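**Coteo opens home tidying program to all tenants this November**

Coteo, the household services firm, will open its bedroom clear-out program to every tenant in the Gunawardena and Drevetti buildings starting in November. The program was tried over the summer in 26 homes and is free to anyone who signs up at the front desk.

The program deals with one room only, the bedroom, and with the small stuff that ends up there: drink bottles, cans, fruit, cups, wrappers. Tenants get a visit of up to 2 hours, a set of sorting bags from Truneck, and a one-page list to keep on the back of the door. Large furniture and closets are not covered.

Visits start with the bed. Empty plastic bottles and drink cans lying on the sheet are picked up first and go in the recycling bag. Food goes back to the kitchen. Bedding is folded last, once the sheet is clear.
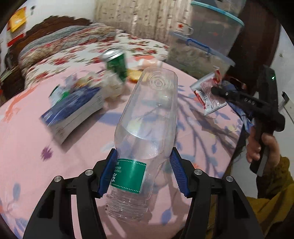
Gayan Weerakoon said the bottles were the part he had always put off, and that having one bag for them by the door had done more for his bedroom than any shelf he had bought. He added that he would have liked a bigger bag.

Larger bags have been ordered. Coteo collected 681 bottles and cans during the summer trial and expects around 2,000 by spring, now that both buildings are included. Tenants may keep their own returns if they prefer — just tell the desk when booking. 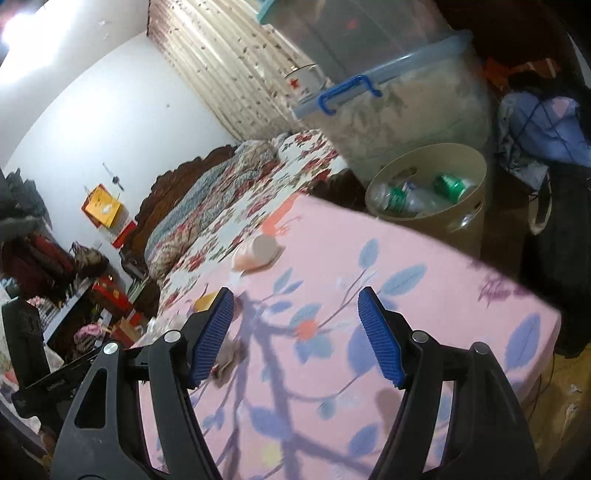 The second half of each visit goes to whatever table or stand is nearest the bed. Many tenants asked for help with this, and the list now has its own section for it. Small things are easy to miss on a busy print, and a tabletop covered in branches and purple leaves should be cleared from one side to the other. Cups come off before anything else, starting with any that have tipped over. The top is then wiped down, and the tenant decides what goes back.

Bookings are taken at either front desk between 9 a.m. and noon. Tenants should strip nothing and move nothing ahead of the visit. Bags left over from the trial can still be used.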